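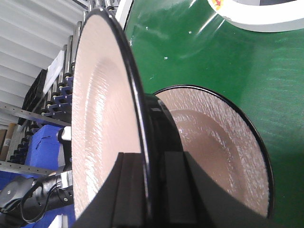

Fig. 1. Gripper closed on the two-plate piece, wrist camera.

Ludidix: a pick and place arm for a round conveyor table
Project report, shared workshop build, August

1. What we set out to do

Short version. Get an arm to pick parts up near a turning table, hold them without dropping or scratching them, put them back where they came from. We called the whole thing Ludidix because the folder needed a name. Workshop space at Msimang, evenings mostly. Some of this was written at 2 a.m. so sorry about the grammar in section 4.

We had 10 weeks. Lost the first two to a power supply that was the wrong one (our order, our mistake).

2. Hardware

Arm and two-finger gripper came with the bench. We did the finger pads, wiring, mounts and all of the software. Camera goes at the wrist so it moves with the gripper and always sees the fingers. There is also a fixed camera over the work area, which we use for checking and for figuring out afterwards what went wrong.

Controller is an Esero board, second hand. Works fine once you flash it with the older firmware, does NOT work with the newer one, we tried for 6 evenings. Write this down if you take over the project.

Finger pads: first set printed in the hard stuff, too slippery on anything with a glossy edge. Second set has a thin rubber face glued on. Third set same as the second but with better glue.

3. Grip tests

Round parts were the problem from day one. A block is easy, you close until the current goes up and stop. A disc wants to roll out of the fingers or tilt, and if you hold it low it acts like a lever and the whole weight pulls on one pad. So the gripping point matters a lot more than the force. We spent most of week 5 on this.

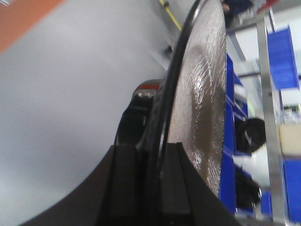

The other thing is what the wrist camera gets when a part is held upright. A big disc on edge blocks half the view, and shiny faces throw streaks that the edge finder reads as edges. Our fix was dumb but ok: take one view before the grip closes, plan from that, and ignore the wrist camera until the part is released. Loses us any correction in mid-air. We could live with that.

Numbers. We logged 71 grips on round parts with the third pads. Failures were nearly all tilt, and nearly all of those were when the approach came in too low. Full log is in the shared folder (tab 4, ignore tab 3, the units are wrong in it).

4. Working around the table

The table is what makes this harder then a normal bench job. Stuff arrives along the rollers, goes on to the green belt, and the arm has to know where it is when it gets there. The hub in the middle sticks up, so any path straight across has to go over it. First planner didnt know about the hub. Second one does, it treats it as a cylinder plus a safety margin and goes up and over. 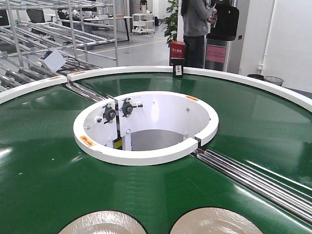 Glare was the next headache. With the overhead lights on, the belt reflects in long stripes and our color threshold went crazy. Tried turning off lights (other people using the shop did not love this). Tried a polarizing filter, better. Ended up subtracting a background picture taken with nothing moving, plus the filter. Has to be retaken whenever somebody changes the lights. Annoying but takes a minute.

Also the rim. It's raised, so parts close to the outside can only be approached from above or from inside. We added a no-go band there and just skip anything sitting in it. The Lutton team did a side approach on their table last year, we read their writeup but ran out of time to copy it.

5. Parking and calibration

Parking pose is fingers up. Cable hangs free that way and the pads don't touch anything. It was also useful for calibration, straight lines overhead and nothing moving, so you can check whether the camera slipped in its mount. Ours did, twice. A dab of thread lock on the bracket screws fixed it.

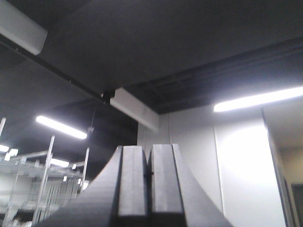
Fig. 4. Wrist camera view with the fingers pointing at the ceiling.

6. Left to do

- side approach for parts near the rim
- exposure lock on the wrist camera, bright lights blow out part of the picture
- softer pads, maybe silicone
- move the config out of the main script. its a mess
- newer firmware, if anyone has the patience

Code and grip log are in the project folder under ludidix_final2. Not ludidix_final, that one has the old planner.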